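Do You Really Need to Sort the Junk Bin? 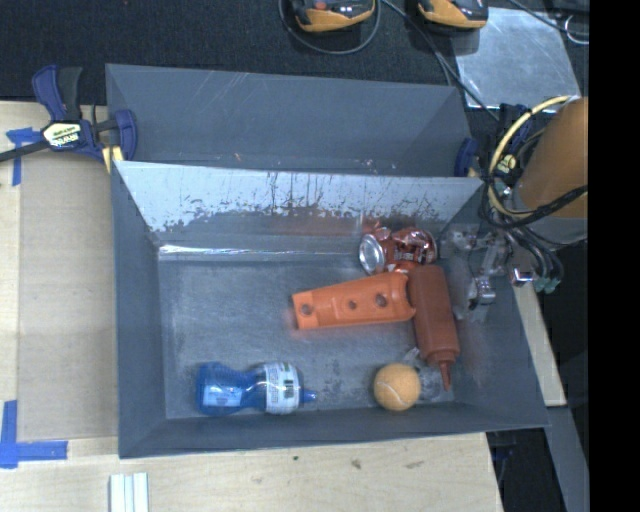
Bottles, a crushed can and a tennis ball sharing one gray bin.

Every tidying guide I have read says a mixed bin is a failure. I have my doubts. I kept matching, labeled boxes in the workshop for a while, 72 of them, and spent more time reading labels than fixing things. Now I run two plain bins side by side and try to keep one of them clear. It works about as well, and I have my shelf back.

Some of the usual advice holds up and some doesn't.

Keep a second bin free. This one I believe. You can't sort a full bin into itself. Tip the lot into the spare, then put back only what you would go looking for.

Squeeze bottles should be stored upright. Mostly true. A pointed nozzle without a cap will find the lowest corner and leak into it, glue and oil especially. Lay one down if you must, but wipe the tip and check the collar is tight first. I have seen people wrap the tip in plastic wrap and a rubber band. It lasted a week for me.

Flatten cans before you save them. Why save them? A dented drinks can has sharp creases and gets sticky, and it belongs in the recycling. Rianne Meijer cuts hers up for shims and swears by it. I bought a pack of shims.

A tennis ball is a must in any workshop. The claims for this are large. I've tried it for rubbing scuffs off a floor (fair), opening stuck jar lids when cut in half (good) and fluffing pillows in the dryer (noisy, and I couldn't tell the difference).

Keep every odd plastic part, you'll need it one day. No. If it has holes in it and you can't say what it bolts to, tape a note on it with the month. Mine say June. When June comes back and the note is still there, out it goes. 365 days is plenty.

Scratched bins need replacing. They don't. Scuffs on the floor of a bin do no harm. Wash it with dish soap and a soft brush, dry it, and leave the magic pastes at the store. I paid for one called Talard and the marks are still there - shinier, if anything.

Line the bottom with old towel. Fine for glass. For anything else it collects screws and grit, and then you have a towel to wash too.

Filed under: workshop, storage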